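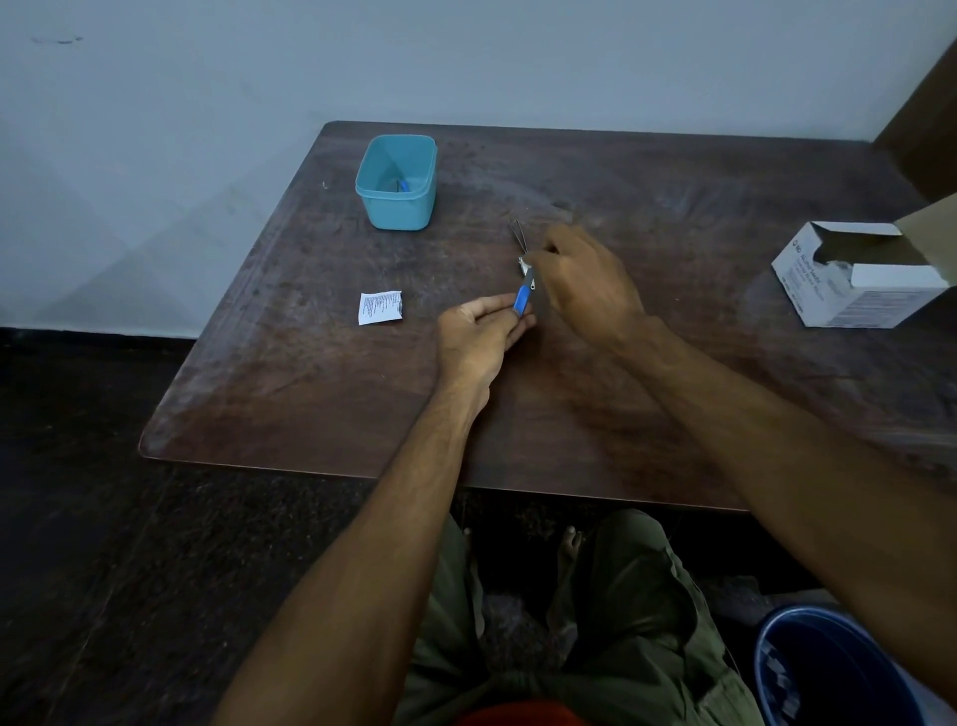
갈색 목재 탁자와 하늘색 플라스틱 용기

트레스타노 생활가구 대여 서비스 자주 묻는 질문

2022년 7월 16일
작성: 트레스타노 고객지원팀

문. 대여 신청 자격은 어떻게 됩니까?
답. 그루나흐 지구에 주소를 둔 만 19세 이상 주민이면 신청할 수 있습니다. 사업자 명의 신청은 별도 계약서를 작성하여야 합니다.

문. 최소 대여 기간이 있습니까?
답. 탁자와 의자는 25일, 수납장은 57일입니다. 기간 만료 전에 반납하더라도 잔여 요금은 환불되지 않습니다.

문. 사용감이 있는 가구도 대여 품목에 포함됩니까?
답. 포함됩니다. 표면의 긁힘이나 변색은 등급표에 표시하며, 구조상 결함이 있는 품목은 대여하지 않습니다. 인수 당시 기록된 흔적에 대해서는 배상을 청구하지 않습니다.

문. 목재 상판은 어떻게 관리해야 합니까?
답. 부드러운 천에 물을 적셔 꼭 짠 뒤 나뭇결을 따라 닦고 마른 천으로 마무리하여 주십시오. 연마제와 표백제는 사용할 수 없습니다. 뜨거운 용기를 올릴 때에는 받침을 사용하시기 바랍니다.

문. 파손 시 비용은 누가 부담합니까?
답. 이용자 과실로 인한 파손은 이용자가 수리비를 부담합니다. 다만 뢰켄 보관소의 점검에서 노후에 따른 손상으로 판정되면 비용이 면제됩니다.

문. 배송 가능 지역은 어디입니까?
답. 그루나흐 전역과 제보트홀름 일부 지역입니다. 제보트홀름의 도서 지역은 4월부터 직접 수령만 가능합니다.

문. 반납은 어떻게 신청합니까?
답. 대여 만료 3일 전까지 고객지원팀에 서면으로 신청하여 주십시오. 서랍과 수납 칸은 비운 상태로 반납하여야 합니다.

최종 수정: 위 게시일과 같음
문의: 트레스타노 고객지원팀, 내선 828 | 저작권 © 트레스타노 | 맨 위로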